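Can a Robot Pick Up After Me Yet?
Student project report, Home Automation elective

I picked this topic for a selfish reason. I share an apartment, I hate tidying, and every few weeks somebody sends me a clip of a robot folding a shirt. So my question for the semester was pretty simple: if I dropped my everyday junk on the floor, could a machine with two arms put it away without me stepping in?

What I planned to do

I started with a long list of chores (dishes, laundry, making a bed) and my instructor talked me down to one. Floor pickup. It sounds like the easy one! You see a thing, you grab it, you put it where it goes. I also wanted something I could score without arguing with myself, so I made one rule. A try counted as a success only if the object left the floor and ended up at the right spot, with no human hands involved. Nudging it closer didn't count, and neither did picking it up and dropping it again.

I logged 294 tries over the fall, starting in September. Of those, 190 were successes. I was pretty happy with that number until I looked at which objects were dragging it down.

Bottles and pens

Bottles were my favorite. They stand up, they're easy to close two fingers around, and if the grip is a little off they usually still come along. The one way to mess up a bottle is to bump it on the approach, and then you're chasing it across the tile.
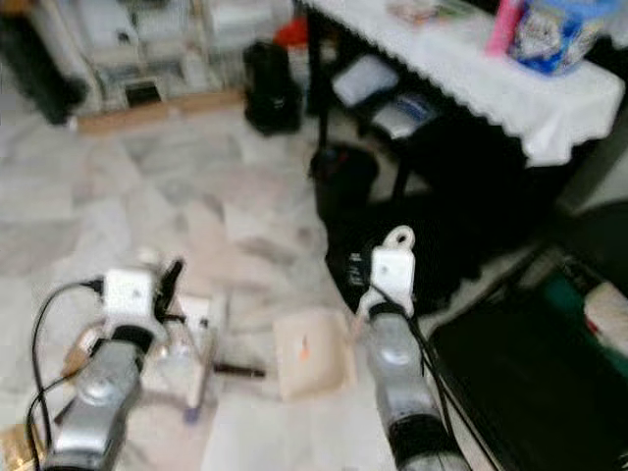

Pens were the worst by a mile. A pen lying on a hard floor gives a gripper almost nothing to work with. If the fingers stop slightly too high they close on air, and if they go slightly too low they scrape the tile and the arm stops to protect itself. I do this without thinking — I roll the pen with one fingertip and pinch it on the way up. Try writing that down as instructions sometime. I tried for a whole Friday afternoon and ended up with two pages that made no sense.

Soft stuff was somewhere in between. Bags are easy to grab and hard to finish, because the strap comes up first and the rest just hangs there.

What I think about speed

I didn't score time, and I should have. Watching an arm think over a pen is slow enough that I'd finish the whole floor myself and go make a sandwich. For a home that may be fine, if it works while you're out. For a shop, where somebody is waiting to use that aisle, I don't see it yet.

What I'd change

Next time I'd write down the time for every try, and I'd split the misses into "couldn't grab it" and "grabbed it and lost it," which I lumped together. I'd also test on carpet. My guess is pens get a little easier there and bottles get worse, but that's only a guess.

So would I let one loose in my apartment? For bottles, sure. I'm still picking up my own pens.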